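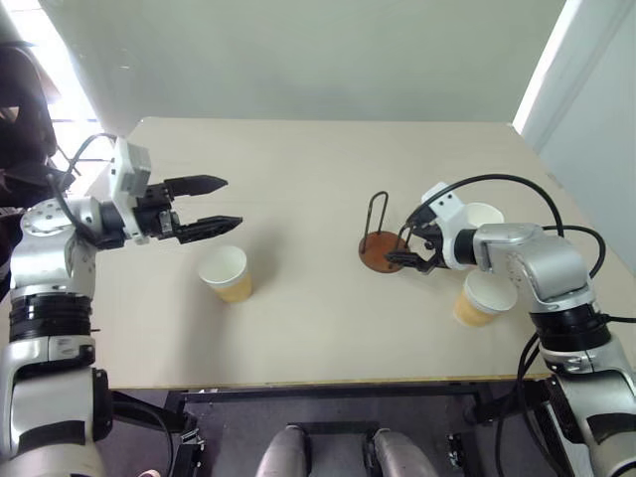 Week 5: Why lines happen, and what you can do about them

Small Business Operations, Wednesday evening section
Notes for November 12, 2025

These are my cleaned-up notes from tonight, plus a couple of things I ran out of time for. Bring them next week, because the homework leans on them pretty hard.

Where we left off

Last time Kedir Feyisa asked a great question right as people were putting their coats on: if a shop can serve more people in an hour than actually walk in, why is there ever a line? I said I'd start there, so let's start there.

Say you run a coffee counter. On a quiet afternoon you get 18 customers an hour, and each order takes two minutes to make. That's 36 minutes of work in a 60-minute hour. You're busy 60 percent of the time and idle the rest. On paper you've got loads of room!

But people don't come in evenly. If they did, one would walk through the door every three minutes and twenty seconds, you'd hand over a drink, wipe the counter, and the next one would appear. Real customers come in clumps. Four people come in off the same bus, and then you stand there refilling napkins for a while. The quiet stretch can't be saved up and spent on the clump. That's most of queueing right there, and if you only remember one piece of tonight, I'd like it to be this piece.

The second source of trouble is that orders don't all take two minutes. Two minutes is an average. A plain drip coffee takes almost no time, and somebody's office order takes forever, and everyone behind the office order pays for it.

Little's Law

We did this one on the board. The average number of people in your shop equals the rate they arrive times the average time each one spends there. It sounds too simple to be useful, but I use it constantly.

With our coffee counter: 18 people an hour, and suppose each spends five minutes inside, start to finish. Five minutes is one-twelfth of an hour. Multiply and you get one and a half people in the shop, on average.

You can run it in any direction. If you can count heads and you know your arrivals, you can work out how long people are staying without ever following anyone around with a stopwatch (please don't do that, it makes them nervous). Natnael Demissie pointed out that it works for things as well as people, and he's right. Tickets on the rail, cars at the repair shop, boxes in a back room — same rule.

One warning. It's about averages over a decent stretch of time. Don't use it on ten minutes of a Saturday morning.

Getting close to full

I drew the curve that looks like a hockey stick. Along the bottom is how busy you are, up the side is how long people wait. From half busy to 60 percent busy, hardly anything changes. From 90 to 95, the wait goes roughly double. Owners find this one hard to swallow, because a worker with spare time looks like wasted money. Some of that spare time is what keeps the line short.

I don't have a magic number for you. If you have one person at the counter and walk-in traffic, I get uneasy once they're busy more than 80 percent of the time. For a place that takes appointments you can push it a lot higher.

One line or several?

We had a good argument about this. With one line feeding all the registers, no one gets stuck behind the slow order while the register next door sits open. Waits come out more even, and usually shorter. Amanuel Gebremichael's point was that a single line looks long from the sidewalk and scares people off, and I don't think that should be brushed aside. If your customers decide at the door, how the line looks matters as much as how it moves.

My own take: single line if you've got the floor space to bend it, separate lines if people have carts.

Sharing a work surface

This is the part I rushed. Adding a second pair of hands doesn't always double what you get done. If both workers need the same machine, the machine sets the pace and the second person mostly waits. The same goes for a patch of counter, where two people reaching for things in the middle have to take turns whether they mean to or not.

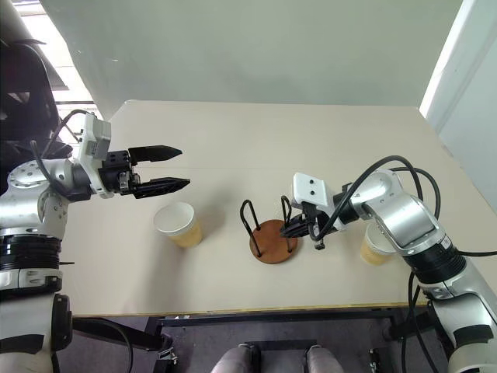 Fig. 1. Reaching in from opposite sides toward a small group of objects.

So before you hire, find out which step is holding things up. Stand at the end of the counter for a busy stretch and look for where half-finished work piles up. The pile sits just ahead of the slow step. Fix that step, and then look again, since the pile will have moved somewhere else.

Reading the Prondmont log

The handout has a week of records from Prondmont, a lunch place with two registers. There were 939 customers over the week. Ok-hee Sun noticed that the log only records when people paid, so anyone who saw the line and walked out isn't in there. Keep that in mind! Your data will make a crowded shop look calmer than it was.

Homework

1. Pick any place where people wait. Count arrivals for an hour and jot down how many people are inside every five minutes. Use Little's Law to estimate the average stay.

2. From the Prondmont log, find the busiest hour of each day. Is it the same hour all week?

3. Write half a page on one change you'd make at the place you picked. Tell me what it would cost.

If you work with a partner, put both names on it. Tatu Mussa has offered to share her spreadsheet for question 2, so ask her if yours is fighting you. Next week is inventory, and the reading is the short chapter on reorder points.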